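Beddoe Court Residents' Association
Minutes of the general meeting, September 25, 2026

Present: 14 households. Minutes of the July meeting were approved with one correction (the gate code was changed, not "upgraded").

1. Water bills
The chair reported that Utarell now bills the building $1439 a month. Several members asked why usage would go up in a summer when four units stood vacant. Utarell's letter blames "seasonal demand." The meeting did not find this convincing. Agreed to ask for the meter readings themselves and to hold off on the new payment plan until they arrive.

2. Laundry room
Ralov says its new machines will cut costs by up to 60 percent. A member asked, 60 percent of what? The brochure does not say. No decision. The secretary will write to Ralov again, this being the third letter.

3. Lobby counter
Irna has quoted $689 to replace the top of the mail counter with dark marble. The quote leaves out removal of the old top and says nothing about sealing. Two members liked the look of it. Others thought the veins would hide dirt, and one asked if that was meant as a selling point. It was also asked who had requested a quote in the first place. The chair will check.

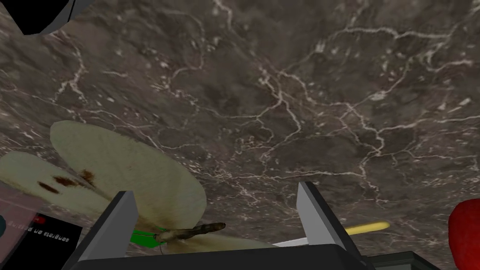
Item 3: dark gray-brown marble with white and pale gray veins.

Motion to accept the quote failed. Irna may send a full price in writing.

4. Other business
The side door still does not latch. It was reported fixed in July.

Meeting closed. Next date to be posted by the mailboxes.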